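Robotics club: laundry term

26 Nov 2021

Well, we have a project at last! After the August meeting, when we argued until closing time over what to build next, the Cluvport club voted for laundry. I was in the chess camp and I've stopped sulking, mostly.

The job sounds simple. Two arms, one basket, one washing machine, and the clothes have to get from one to the other without a human hand. We've given our pair of arms the name Joseph (Jayanthi Marar's choice, after the coat) and so far Joseph has had 67 goes at it. My 14 were the worst of the lot — I kept closing the fingers too early and coming up with nothing at all.

Venkatesh Varma has been teaching the newer members to slow down over the basket, get one gripper open above the cloth and only then go in. It helps to keep the other arm well out to the side as well. I clonked the two together twice on my first evening and got a look for it.

We're entering the household round of the Undon student challenge, where there are 900 points going and a fair chunk are for loading the machine. Socks are worth extra, which seems cruel. If you can spare any old T-shirts or towels, drop them in the box by the Nilero room door, clean please! New members are welcome on Fridays and you don't need to know any coding, I certainly didn't.
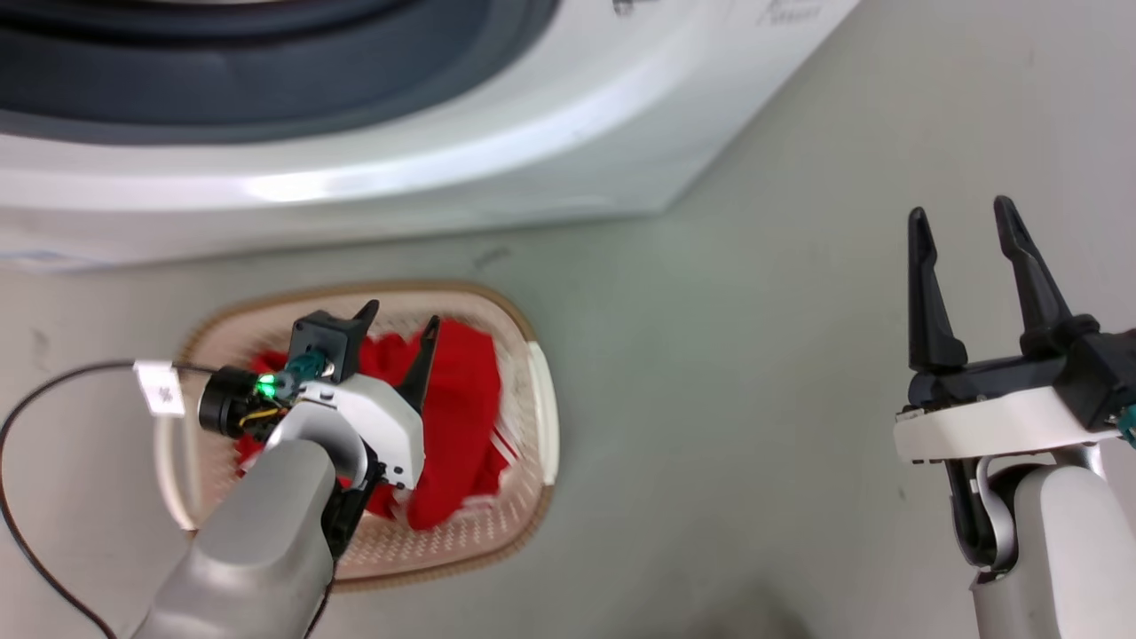 Joseph's left gripper over the basket, lining up on something red.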